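The Office of Unclaimed Articles

A short story, in the form of a notice to depositors 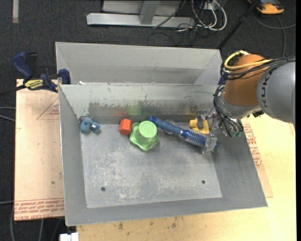 I. Concerning the Office

The Office of Unclaimed Articles at Bukham is open to the public on every working day except Friday, when the register is brought up to date. Articles found on the ferry, at the landing or on the Zukisville road are received at the counter, entered in the register and kept for one winter. After that they pass to the Town.

Depositors are reminded that the Office does not value articles. A button is entered in the same hand as a watch.

II. Concerning Entry 719

In December an article was handed in by Mr Dwight Grewal, a deckhand on the evening ferry. He described it as a letter. The Registrar, Miss Elli Lahtinen, noted that it bore no stamp and was addressed only to "whoever is still on the island". She entered it under Papers, Various, and placed it in the press behind the counter.

The Office does not open letters. This rule was laid down by the first Registrar, Mr Satish Unnithan, and has been kept by all who followed him.

It must be recorded, however, that the island has had no residents since the school closed, and that the ferry does not call there.

III. Concerning the Claim

In the last week of winter Mr Manikandan Nadar attended the counter and claimed Entry 719. He was asked, as every claimant is asked, to describe the article and to state his right to it. He described the envelope correctly, including a fold at one corner. As to his right, he stated that he had been born on the island, in the house above the slipway, and that in his own opinion he had never left.

Miss Lahtinen informed him that opinion was not a ground for release. Mr Nadar said that he understood. He sat down on the bench by the door and remained there until the lamps were lit.

The Registrar then consulted the rules, which run to 142 paragraphs, and found none that defined where a person is. She wrote to the Town Clerk, Mr Roscoe Holloway, for guidance. His reply stated that the matter was one for the Registrar — and that he would be obliged if she did not write again.

IV. Concerning the Decision

Entry 719 was released to Mr Nadar the following morning. He signed for it in full. In the column headed Present Address he wrote the name of the house above the slipway, and the Registrar blotted the page and did not correct it.

He read the letter outside, standing by the rail. He then came back in and asked whether the Office would accept a reply for deposit. It was received at the counter and entered as 720, Papers, Various, finder unknown.

It may be claimed on any working day except Friday.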